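The drive that wouldn't show up

March 27, 2024

I've been meaning to write this up for a while, mainly so I can find it again the next time it happens to me, and also because Keerthana Nair asked me to and I've been promising her since before the holidays. If you've been here for the bread posts, I'm sorry, this one is all about a computer in a closet.

So, the computer in the closet. I built it back in September out of an old office tower and four secondhand hard drives, and it holds pretty much everything: the photos, my dad's scanned letters, the music, and a big folder of recipes I'm scared to organize. It had been perfectly happy for months. Then one evening I went to look for a picture of our old porch and the storage page had a yellow banner across the top telling me one drive was missing. Failed would have scared me less, I think! Missing made it sound like it had gone out for milk.

I did what I always do, which is turn the whole thing off and on again. All four drives came back and the banner went away, so I went to bed feeling pretty pleased with myself. Two nights later it was gone again, and it was the same drive, the third one down.

My first thought was that the drive was dying. It's a Hlongwane, used, and I bought it knowing it had some years on it. I ran the long test overnight, which took so long I had gone to work before it finished, and it came back clean. No bad sectors, nothing waiting to be moved, nothing at all to complain about. The one number that looked odd was the line for interface errors. That was sitting at 1484. The other three drives all had zero there.

I didn't know what that line meant, so I wrote to Jagadeesh Rajan, who helped me pick the parts in the first place and is very patient with me. He wrote back a single word: "Cable." And then, a few minutes later, because he's kinder than that, a much longer message explaining that those errors are counted when data gets garbled on its way between the drive and the board, so the platters can be in beautiful shape and the number will still climb. It also never goes back down, even after you fix things, so you have to write down where it was and watch whether it moves. (I would have looked at that number every day for the rest of my life waiting for it to drop to zero.)

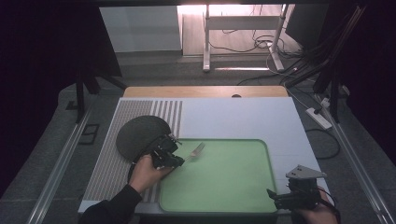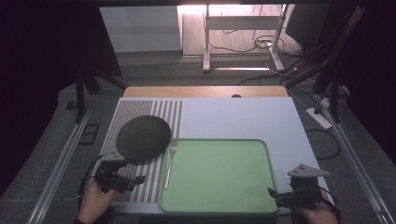 Green tray and striped mat, from the same occasion.

Anyway, I pulled the side panel off and had a look. The drives are fed by one of those bundles that has a single fat plug at the card and splits into four skinny tails. Mine came from Grakbridge and was the cheapest one they had. The third tail was bent really hard where it came off the connector, because I'd wanted everything to look tidy and had zip-tied it flat against the cage. I remember being proud of that zip tie.

I snipped it, let the cable relax into a nice lazy curve, pushed the plug back in until it clicked, and started everything up again. Next morning the count had gone up by 419. So the bend had done its damage, or that tail was never any good to begin with. I can't tell which, and Jagadeesh says I don't need to know.

One thing he had me do, and I'd tell anyone to do the same, was swap two of the tails before buying anything. I moved the suspicious one over to drive four and gave drive three the good one. Sure enough, drive three went quiet and drive four started collecting errors. That took me five minutes plus the time it took to find the flashlight. If the errors had stayed with drive three, I'd have been looking at the drive or the power lead, and I might have spent money on the wrong thing.

The new bundle is from Plurport, a bit longer than the old one so nothing has to stretch. It's ugly in there now, with loops hanging everywhere, and I've decided I like it. After the swap I started a full check of the pool, which ran all night and most of the next day and found a few small things to repair. All of it was repaired from the spare copy, and the letters are fine.

I've got the numbers written on a sticky note inside the closet door, one for each drive, with room for more underneath. I check them on Sundays when I water the plants. Next on the list is the fan, which has started ticking when it first spins up, and Vimala Bhat has already told me which one she'd buy.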